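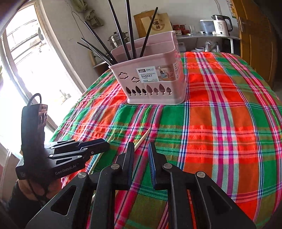

## Session 4: The Table, the Basket and the Chopsticks

Welcome back, everyone! I hope you all found a good bowl to practice with since our last meeting (if you didn't, come and see me, I have far too many). Last time we talked about knives and boards. In this session we're moving over to the table, and we'll spend most of our time on something small and cheerful: the chopstick basket.

### Reading for this session

- Course packet, pages 36 to 41, "Setting Out and Putting Away"
- Ravinder Wong's short piece on shared tables, which you'll find on the shelf in room 126

### Why a basket at all

Many of you grew up with a drawer, and a drawer is fine. But a basket on the table lets people help themselves, and it gives damp chopsticks somewhere to stand while the air gets at them. The pink one has little clouds and a whole row of trees cut through the front, and I admit I'm very fond of it. Cutouts like those are pretty, of course, but they also let air pass through the side. When you shop for your own, look for openings, and look underneath too, so you know whether water can drain or whether you'll need a saucer.

### Sorting

A divider makes two places out of one. At Trurstead, where I taught for years, we kept the black chopsticks on one side and the light wooden ones on the other, and I still do it that way at home. Whatever rule you choose, write it down for the people you live with!

1. Lay all the loose chopsticks on the cloth, pointing the same way.
2. Match them by color first, then by length. Roll each pair together under your palm, and a bent one will wobble.
3. Put aside anything cracked or splintered.
4. Stand the pairs in the basket, one pair at a time. They'll lean this way and that, and you needn't fuss over it.

### A word on wood

Plain wooden chopsticks don't like a long soak. Wash them soon after the meal, rinse, wipe with a dry towel, and let them stand until morning before they go into anything with a lid. Tadeo Godoy asked last term about oiling them. A very thin coat of food-safe oil is plenty, rubbed in and then wiped off again, and please do it well away from the tablecloth (I have lost a good plaid one to this).

### For next time

Sort whatever chopsticks you have at home and bring one odd one with you, the odder the better. We'll be doing rests and spoons, packet page 42 onward.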